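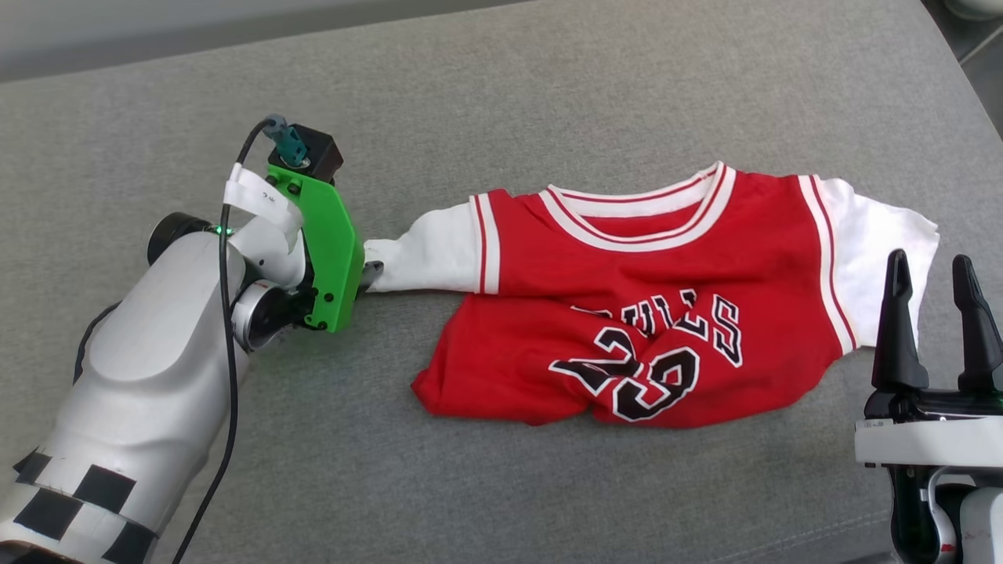

*Garment task, during an episode: left gripper on the sleeve cuff, right gripper open.*

# Teleoperators, bimanual manipulation (part-time, on site)

Posted April 2, 2025
Employer: Skemden
Location: Clutivbridge lab, second floor
Project: Prieto

Skemden is hiring part-time operators to record demonstrations on two-arm robot stations. The operator moves a pair of leader arms by hand, and the robot arms follow. Joint positions, gripper state and camera video are logged for every episode and used to train manipulation policies.

The current task set is clothing: flattening, sleeve straightening, folding and stacking of small shirts, including sports jerseys with printed fronts. Soft items are placed in a different starting state each time. Collection under Prieto started in February, and the target for this phase is 2,000 accepted episodes.

## What the work consists of

- Resetting the garment to the starting state shown on the task card.
- Recording the episode from the home pose to the release of the garment.
- Marking each episode as accepted, rejected or needs review, with a failure code where one applies (missed grasp, slip, double layer, arm contact, operator error).
- Recording recovery episodes, in which the garment is deliberately left in a poor state and corrected.
- Running the gripper and camera check at the start of each block and after any restart.

Operators do not write code. Edits to the task card go through the station lead.

## Schedule

Work is done in blocks of 60 minutes with a 10-minute break after each. A shift is four blocks. Operators are expected to take at least two shifts a week, mornings or afternoons, and to keep the same slot for the length of the contract. There are no night shifts.

We have 7 openings. Contracts run to the end of the collection phase and may be extended to the next task set, which will be recorded at our Fevville site. Moving to Fevville is optional.

## Requirements

1. Age 18 or over and legally able to work at the listed location.
2. Normal or corrected vision, including depth perception. Part of the work is done from the camera view only.
3. Able to use both hands independently for a full block. Left-handed applicants are welcome; the leader arms are symmetrical.
4. Able to follow a written procedure without shortening it.
5. Basic computer skills: logging in, filling in a form, naming a session correctly.

Prior teleoperation experience is useful but not required. People who have done sewing, instrument assembly, lab bench work or model building tend to learn the controls quickly.

## Training and trial

Training is paid at the full hourly rate. It covers emergency stop, homing, leader arm calibration, grasp selection on fabric and episode review. Trainees then record a trial set, which is scored on completion, smoothness of motion and correct labeling. Speed is not scored in the trial. A trainee who does not pass may repeat the set once.

## Data and privacy

Arm motion and workspace video are stored with an operator number. No audio is recorded. Hands may appear in the workspace video during resets. The consent form is sent with the interview invitation and must be signed before training.

## How to apply

Use the application form on the Skemden jobs page and select "Prieto operator, Clutivbridge." Attach a one-page resume and list the shifts you can work. A cover letter is not needed. State any wrist, shoulder or neck condition that would require a change to the seat or arm height; both are adjustable.

Applicants selected for interview will get a short hands-on session at a station. Wear sleeves that can be pushed above the elbow and leave rings and watches in the locker. Applications are reviewed in the order received, and the posting closes when all openings are filled.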